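4. Light, walls and ceilings in small shared workrooms

4.1 Why we looked up

Most studies of small workrooms begin at desk height. They measure the tables, the chairs and the space between them, and the upper third of the room gets a line or two at the end. We went the other way, and we are glad we did! The ceiling and the top of the walls turned out to be the liveliest part of the survey. That is where the lighting, the air supply and the pipework all have to share a few feet of space, and where each later repair leaves its mark.

The survey covered 232 rooms in two towns, Mitholm and Nondton. We had hoped for 300, but a number of buildings were closed for repairs through March and had to be dropped from the list. Of the rooms we entered, 205 had at least one window. The rest are treated in Section 5, where the questions are different enough to need their own space.

Every room was visited during working hours, with people in it, and we asked them to carry on with what they were doing. A room at rest is easier to measure, but blinds get moved and lights get switched by the people who use them, and we wanted to catch those habits as they are. Notes were entered on the Baltoder sheet, a one-page form that divides a room into floor, reach and overhead zones. The overhead zone starts at the top of the door. It includes soffits, vents, light fittings and any pipe that runs above that line, even if the same pipe later comes down a wall.

4.2 Blinds and ceiling light

Horizontal blinds were by far the most common window covering in both towns, and white was the usual color. People like them for good reason. They can be tilted to send daylight up to the ceiling, they leave the wall below the window free, and a damaged slat can be replaced without taking the whole thing down.

What we had underestimated is how much they matter when the electric light is on. A pale slat with a smooth finish picks up the light of a fluorescent fitting and sends part of it back into the room. In a white-walled room this can be pleasant, and several users told us they had stopped noticing the window as a dark patch on winter afternoons. In other rooms the same effect showed up as a bright strip at eye level for anyone seated facing the glass. Tilting the slats a little further usually moved the strip to where it bothered no one. We spent a happy hour in one Nondton building trying this room by room, and the users joined in.

Wide windows divided into two panels gave the most freedom. Where each panel had its own blind, people tended to set them differently — one nearly closed beside the desk, one open toward the back — and they rated their light as better than people with a single wide blind did. The difference was small, but it held in both towns.

4.3 Pipes and vents in the overhead zone

Karagiannis, the firm that fitted many of the Mitholm rooms, leaves pipe runs in view and paints them to match the wall. We came to admire this. A run that can be seen can be checked, and in a white room a white bundle is far less of a distraction than we expected. The room in Figure 20 has such a bundle, which follows the ceiling and then curves down the wall, with a clamp holding it. The vent sits under a soffit, and the ceiling carries a rectangular fluorescent light with a round fitting to its right.

Figure 20. Workroom with window blinds, ceiling light, vent and white pipes.
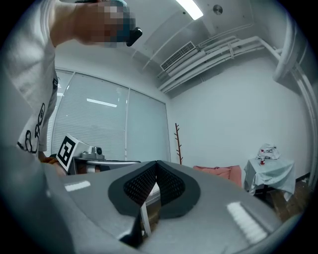
4.4 Scoring the overhead zone

Each room received a score for light, air and access. Light was scored first, from the seat most often used, with the blinds left as we found them. Air was scored by the users, who were asked whether they could feel the vent while seated and whether they minded. Access was scored by us, on whether a person on an ordinary stepladder could reach each fitting without moving heavy furniture.

Access gave the widest spread of the three. Rooms with a soffit along one wall did well here, as the vent and its cover could often be reached from the side. Rooms with tall shelving under the light did badly, even when everything else about them was a delight. The full scoring sheet is given in the appendix, and the scores for windowless rooms follow in Section 5.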